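Ikance adds simulated two-arm bench to its training data

Ikance has released a second batch of simulated episodes for its tabletop manipulation model, recorded in a rendered workspace built by project partner Zaltonbridge. The batch holds 1,467 episodes, collected over 54 operator sessions. A further 210 were rejected at review, mostly for dropped frames.
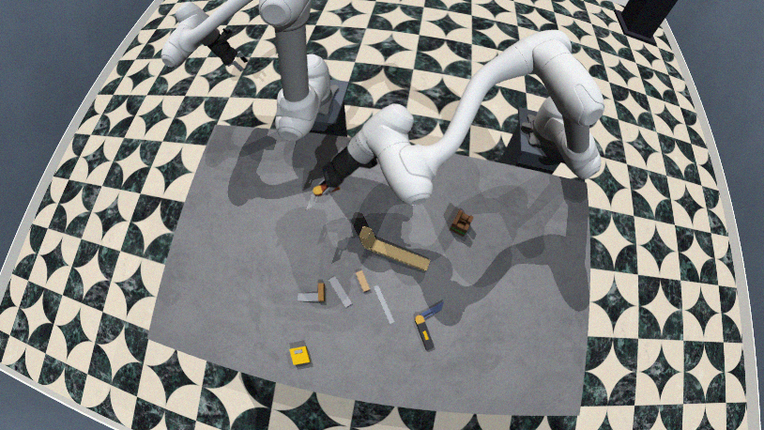 The simulated bench: two white arms behind a gray mat with small objects spread across it.

Operators drive the arms remotely, one episode at a time. Each episode stores joint positions, gripper state and camera views – the same fields used for the physical cell at Kotberg. Object positions are shuffled between sessions.

"Small, flat parts are where the model is weakest," said Mirjam Schwaiger, who leads data collection. "We want many approaches to the same part from slightly different angles."

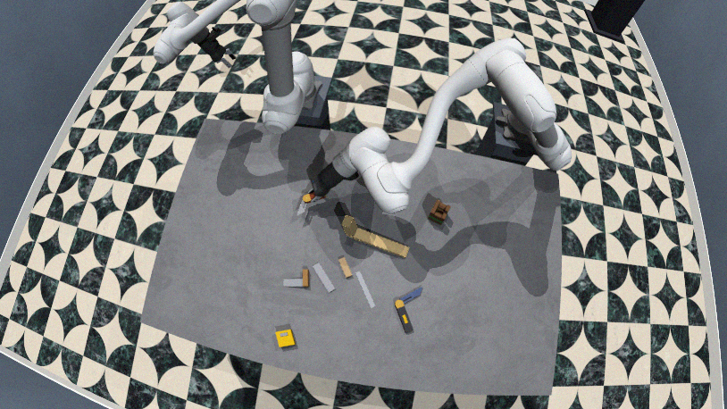
Episodes in which one arm stays idle are kept and labeled as single-arm. Mathias Gasser, responsible for training, said the labels let his group weight the two types separately. A first model trained on the combined set is due in December.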